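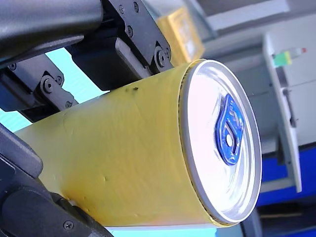
Can handling and general shop chores: current state

Posted by nmshboul
Members are invited to comment on whether machines of this class are ready for routine chores. Our group at Nirkham has been evaluating a single-arm unit for restocking and put-away. Over 394 picks of yellow cylindrical containers, it dropped 10. I consider that acceptable for a stockroom. I would not yet recommend it for a home.
Nadine Shboul

Posted by m_majali
I must respectfully disagree with the first conclusion. Ten drops in 394 would mean a written warning for any clerk on my floor. Please also state whether dents were recorded. The yellow surface has creases and shallow dents, and a fixed grip force could add to them. 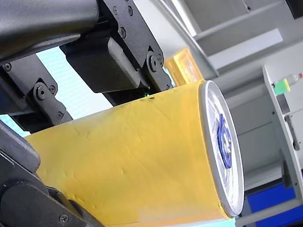
My second concern is speed. Our Cuviren trial required 82 seconds per item, including placement. A person can clear the same shelf before lunch.
Majdi Majali

Posted by qureshi_line4
Speed is of limited importance on a night shift. Grip force is a fair question and should be logged.

Posted by nmshboul
Dents were not recorded. I will add a check before and after each pick and extend the run to 1,000. Mr. Majali is welcome to propose a limit for damage.

Posted by m_majali
I will send one. My position on the drops is unchanged.

Last updated: Friday, December 24, 2021

Related threads
Poltent gripper pads: replacement interval
Folding towels by machine
Shelf labels and low light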